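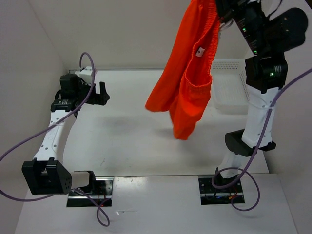
Plier sans modèle : chez Remis, la perception passe avant la commande

Par Soledad Magaña

Le textile reste un mauvais client pour la robotique. Un carton a six faces et un centre de gravité que l'on retrouve d'une prise à l'autre. Un short à taille élastique n'a ni l'un ni l'autre : dès qu'une pince le soulève, la ceinture s'ouvre en poche, une jambe part de côté, la seconde passe derrière. L'état de l'objet ne tient plus en six nombres, et la plupart des planificateurs du commerce n'ont rien à en dire.

À Clillville, l'équipe logicielle de Remis travaille sur ce cas depuis l'automne dernier. Son poste d'essai comporte deux petits bras, un plateau blanc et une corbeille en plastique ajourée au fond du plan de travail. Le matériel est volontairement ordinaire. L'effort porte sur Ochoa, la pile de perception et de planification qui décide où saisir, quand lâcher et quel bras doit agir.

« Nous avons commencé par un modèle physique complet du tissu, un maillage masse-ressort recalé sur l'image », explique Lanying Dong, responsable de la perception. « Le recalage prenait plus de temps que le geste. Quand le maillage convergeait, le vêtement avait déjà tourné. »

Le maillage a donc été abandonné au profit d'une représentation plus pauvre. Un réseau de segmentation isole le vêtement, puis un second réseau cherche quatre familles de points : coins d'ourlet, bord de ceinture, entrejambe, étiquette. Chaque point reçoit une position dans le repère du plateau et une variance. Les points cachés ne sont pas extrapolés. Ils sont déclarés absents, et le planificateur doit s'en accommoder.

L'étiquette a gagné sa place tardivement. Petite, claire, cousue à l'intérieur de la ceinture, elle renseigne sur l'orientation de l'ouverture avec moins d'ambiguïté que les plis. Sur un tissu uni de couleur vive, où le contraste interne se réduit à quelques ombres, elle est souvent le seul repère net. Le jeu d'entraînement compte 983 séquences annotées à la main, dont 121 où elle est visible pendant la suspension.

Une architecture à trois états

Au-dessus de la perception, Ochoa fait tourner un automate à trois états : suspendre, identifier, poser. Dans le premier, un bras saisit le vêtement en un point quelconque et le lève au-dessus du plateau. L'autre reste dégagé, pince ouverte. Dans le deuxième, le poignet effectue de petites rotations jusqu'à ce que deux points de familles différentes passent sous le seuil de variance. Le troisième état calcule une seconde prise et la trajectoire de dépose.

Le choix du bras actif relève d'une fonction de coût à deux termes, la distance au point visé et le risque de collision avec le tissu pendant. Le second pose le plus de difficultés. Un vêtement suspendu occupe un volume qui change avec l'accélération du poignet, et son extrémité basse continue d'osciller après l'arrêt du moteur. Baltazar Hinojosa, qui écrit la couche de commande, l'enveloppe dans un cône dont l'angle dépend de la vitesse mesurée sur les dernières images.

« Le cône est pessimiste. On perd du temps de cycle, on ne perd pas de pince », résume-t-il. Le bras libre n'a le droit d'y entrer qu'une fois l'angle repassé sous une valeur fixe, après une attente minimale de 600 millisecondes.

La commande bas niveau fonctionne en position, avec une limitation de couple sur les articulations du poignet. L'équipe a essayé une commande en impédance, puis y a renoncé : le poids d'un short est trop proche du bruit de mesure du couple sur des moteurs de cette gamme. La détection de glissement se fait donc à l'image, en comparant le bord supérieur du tissu et la position attendue des doigts.

Rejouer avant de corriger

Le troisième volet est l'outillage. Toutes les séquences passent par Zenomside, un outil interne de relecture qui synchronise images, consignes articulaires et états de l'automate sur une même horloge. Iwona Krajewska l'a conçu pour une tâche précise : reprendre une séquence échouée, remplacer un seul module et relancer le calcul à partir de l'image où la décision a divergé.

L'usage a modifié la répartition des corrections. Des échecs attribués au planificateur venaient d'un décalage d'horodatage entre la caméra et le contrôleur du bras droit. Le filtre de variance masquait l'erreur à l'arrêt et la laissait passer en mouvement. La correction tient en quelques lignes dans le pilote.

Restent les cas que la représentation actuelle ne couvre pas. Une ceinture fortement froncée produit de faux coins d'ourlet. Deux épaisseurs superposées de même teinte sont lues comme une seule. Krajewska prépare pour septembre une version qui conserve plusieurs hypothèses de configuration en parallèle et choisit la rotation du poignet la plus apte à les départager. Le calcul tient pour l'instant sur la carte graphique du poste ; avec des manches longues, le nombre d'hypothèses dépasse la mémoire disponible, et l'élagage n'est pas encore écrit.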